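Stustcombe Tea Room: progress report to Clolcombe Community Fund
Period covered: February to August 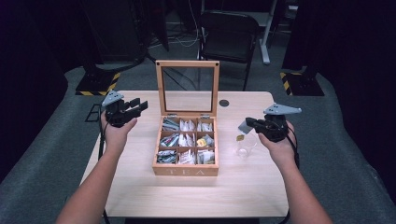

The tea box at one of the tables, with a tea bag held over a glass cup.

1. Where we are

The tea room is open. We mention this first because our last report promised it would be, and so did the one before. Doors are unlocked at ten in the morning every day except Sunday, when the hall belongs to the choir and no force on earth will shift them.

The grant paid for furniture, crockery, the hot water unit and the first stock of tea. All of it has been bought. The hot water unit came from Van der Linden after the first supplier stopped answering the phone, and it has run without trouble apart from one afternoon in May when it tripped every light in the building. An electrician has put it on its own circuit. That cost was not in the budget and we covered it from the raffle.

2. Tables and tea boxes

The light wooden tables are in use and wipe down well. They do show rings if a cup is left sitting, so we are trying out a wax recommended by the shop at Jarnuretti. Results so far are fair on the test table and invisible everywhere else, as we have only done the test table.

The wooden tea boxes were the subject of more discussion than the lease. The choice was between plain ones and ones with TEA engraved on the front. We went with the engraving. Some members felt that a box of tea on a tea room table could speak for itself, and they have been invited to say so again at the annual meeting. In practice the boxes save a good deal of traffic at the counter, as people choose their own bag and the queue is only for hot water and cake.

Restocking is done at closing. Peppermint goes first, then the ordinary black. The camomile we ordered in February is largely the camomile we have now.

3. Cups

We bought short clear glass cups for the tables and kept the old hall mugs in reserve. The glass is popular with anyone who likes to judge the colour of their tea and unpopular with anyone who wants a decent amount of it. The mugs have therefore come out of reserve. Breakages stand at 3, all at the sink. We have asked for a rubber mat.

4. Visitors

July was our best month, with 228 visits recorded in the book at the door. Our target in the application was 200 a month by the end of the year, so we are ahead of ourselves for once. Please treat July with a little caution: it rained for most of it, and some 50 of those visits came from a walking group who had planned to be on a hill.

5. Still to do

The second shelf behind the counter is up but not level. The sign for the road side has been painted and is waiting for council permission to hang. The opening hours on our leaflet are wrong and will be corrected when the present pile runs out, or sooner if the complaints keep up.

6. Money

Spending is within the grant total. We overspent on crockery and underspent on curtains, having only the black ones so far. We would like your agreement to move what remains of the curtain line across to a small dishwasher, and can send the quotes on request. Receipts for the period are attached in date order, apart from the one that went through the wash, for which the shop has kindly supplied a copy.

The next report is due after Christmas.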